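How to Clean the Gap Between a Bed and a Round Nightstand

By Liviu Zamfir
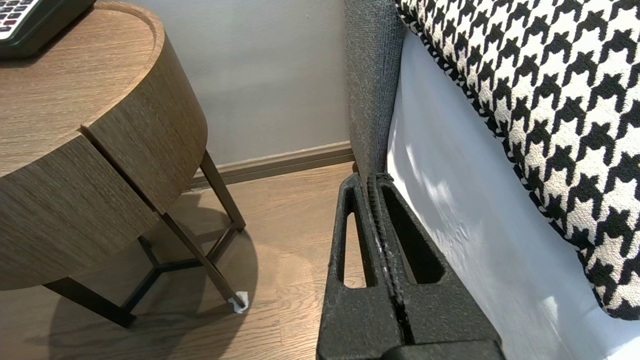
Dust collects fastest in the places a vacuum head does not reach. In most bedrooms the worst of these is the strip of floor between the bed frame and the nightstand, followed by the baseboard behind it. A three-legged nightstand with a stretcher near the floor adds a second problem, as the stretcher blocks a flat mop from passing underneath. The procedure below covers the strip, the legs, the felt pads and the baseboard.

2,585 views | 396 shares

What you need

Vacuum with a crevice tool
2 microfiber cloths
Soft brush, such as a clean paintbrush
Small bowl of warm water with a drop of dish soap
Replacement felt pads, adhesive type
Ruler or tape measure
Pencil

Step 1. Clear the top

Remove everything from the nightstand, including the phone. If the phone has a cord, unplug it at the base and coil the cord on the bed. Take out the drawer if the nightstand has one and it comes free without tools. A loaded drawer shifts the weight forward when the piece is tilted.

Step 2. Mark the position

Put a strip of painter's tape on the floor at the outer edge of each leg. Skip this if you intend to change the spacing anyway (see Step 7).

Step 3. Lift, do not drag

Hold the nightstand by the body, with one hand on each side. Do not lift by the rim of the top or by the stretcher. Stretcher joints on light metal bases are often a single screw or a small weld, and repeated lifting from that point loosens them. Set the nightstand down on a folded towel.

Step 4. Vacuum the strip

Fit the crevice tool and start at the wall. Work along the baseboard first, then along the bed frame, then the open floor. Going in this order keeps the dust moving toward you. Where the frame sits close to the floor, run the tool along the joint twice, once in each direction.

Use the brush on the top edge of the baseboard before vacuuming it. The dust there is usually packed and will not lift with suction alone.

Step 5. Wipe the floor and baseboard

Wring the first cloth until it no longer drips. Wipe with the grain on wood. Dry at once with the second cloth. Standing water along a baseboard gets into the joint and swells the lower edge.

Step 6. Legs and pads

Wipe each metal leg from top to bottom. Clean the stretcher from the center outward. Turn the nightstand on its side on the towel and check the pads. A pad that has gone hard or picked up grit will scratch the floor and should be replaced. Peel it off, remove the adhesive with rubbing alcohol on a cloth corner, let the metal dry, and press the new pad on for thirty seconds. Light felt shows grit earlier than dark felt, so I buy the light ones. The Flidton pads I use come on a sheet and can be trimmed with scissors.

If one pad is worn, replace all of them. Mixed pad thickness makes a three-legged piece lean.

Step 7. Reset the spacing

A gap of 2 inches between the bed and the widest part of the nightstand is enough for most crevice tools. Measure at the widest point of the curve. Check that the drawer opens fully and that bedding does not catch on the top edge.

How often

Vacuum the strip once a month. Do the full procedure twice a year. Homes with pets will need the vacuum pass more often.

7 comments | Share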